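3.2 Preparation of the samples and reading of the labels

The survey was carried out in the town of Skasska and in four villages near it. In May, each household received a clean bottle with a printed label and a short sheet of instructions. We asked the person who usually cooks to fill the bottle from the kitchen tap in the morning, before any other water was used in the house. In total, 281 households returned a bottle. From these, 38 were left out of the analysis, because the label could not be read or the bottle was not full.

Hardness of tap water is a common subject of complaint in this region. Many families told us that they change the kettle often, and that tea made at home has a thin film on the surface. The earlier study by Teshome compared such complaints with the reports of the water supplier and found only a weak relation. Hawi Teshome kindly gave us her question sheet, and we used it again with small changes in the order of the questions. The question about taste was moved to the end – in our trial, people who answered it first tended to give the same answer to all the others.

The households were divided into two groups by their source of water. The first group receives water from the Phan reservoir, and the second one from the deep wells on the east side of the town. Some streets are supplied from both, depending on the season. We placed such streets in a separate class and do not discuss them in this section.

For every sample we took 100 mL of water and brought it to room temperature before the titration. The indicator was added as a solution. Stirring was kept slow and even, so that the change of color could be followed by eye. Figure 4 shows a glass rod in a beaker.
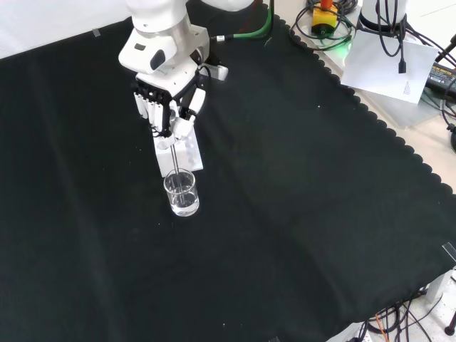
Figure 4. Glass rod in a small beaker with a shallow amount of clear liquid.

Each sample was titrated two times, and the mean of both values was used. When the two values differed by more than five percent, a third titration was made and the value farthest from the other two was dropped. The results were written by hand on the same sheet as the answers of the household – this made it easy to find mistakes later, but it also means that the person doing the titration could see the answers. We return to this weakness in Section 5.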